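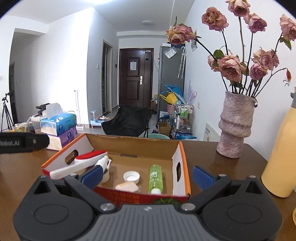 Packing for small mail-order kitchens
Speaker notes – Shobha Warrier
Urnthorpe growers and makers meeting, 2002-01-20

Slide 1. Opening
Say hello, thank Mathew Hall for the room. Handouts are on the chairs. Questions at the end, except for slide 4, where people always want to stop me and it's quicker to let them.
Who I am: I ran the packing side at Indberg Pickles until June, now I do it for Trakska, which is smaller and sends out more glass.
Ask who already ships. Ask who only sells at the market and is thinking about it. If it's mostly the second group, skip slide 6.

Slide 2. What the parcel costs
People price the jar and forget the rest. Go through the list slowly: outer box, filler, tape, label, the minutes at the table, the trip to the post office.
Our first season we sent 549 parcels and I had no line in the books for tape. I found the receipts in a coat.
Point to make: put your own time in, even if you don't pay yourself for it yet. Someone will have to be paid for it later and the price will be hard to move by then.

Slide 3. Choosing a box
Pick two sizes and stay with them. Every extra size takes up shelf space and slows the packer down.
Secondhand boxes are fine for local drop-offs. For the mail I want new ones, plain, with no old printing or labels left on the outside. An old barcode can send a parcel the wrong way.
Bring up hand holes here. Good for carrying stock around the kitchen, bad for shipping. Filler works its way out and damp gets in.
Mention storing flat boxes off the floor. We lost a whole bundle to a wet wall at Indberg.

Slide 4. Lids and caps
This is the slide with the arguments. Let it run a bit but not past five minutes.
Metal lids for anything hot-filled. Plastic screw caps for dry goods, spice mixes, and the bottled dressings that stay cold.
Wipe the neck of the bottle before the cap goes on. Oil on the threads is the most common cause of leaks we get letters about.
Tighten by hand, leave it overnight, tighten again. The liner settles.
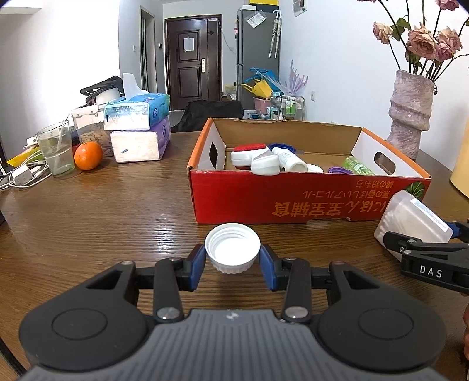
White screw cap with the threaded side showing.

If asked about reusing caps: I don't, for anything I sell. At home do what you like.
If asked about shrink bands: they show whether the bottle has been opened. They don't stop a leak. I have had this conversation with a supplier and lost an afternoon to it.

Slide 5. Filling the space
Pass around the three samples – paper, shredded card, the molded tray.
Paper is what I use. Crumple it tighter than feels right. Pad the bottom, then the sides, then the top, and close the flaps. Pick it up and shake it. If you hear anything, open it and start over.
Glass should never touch glass. Wrap each jar even when there is only one flavor in the order.
Do the drop test with a jar of water before you do it with a jar of chutney. Waist height, onto concrete, once on a corner.

Slide 6. Setting up the table (skip if short)
Work in one direction. Boxes at the left, goods in the middle, tape and labels at the right. Swap if the packer is left-handed.
With this layout one person at Trakska packs 30 orders in a morning, and that includes writing the cards.
Keep drinks off the table. Labels run.

Slide 7. When it breaks anyway
Replace it the same day and don't ask for the pieces back. A photograph is enough, and if they haven't got a camera, take their word.
Write down what broke, which box, and who packed it. Look at the list once a month.

Close
Supplier list is on the back of the handout. Prices are from last fall, so call first.
Remind them to sign the sheet if they want to share the next box order. The minimum is 225 and we need names before I leave tonight.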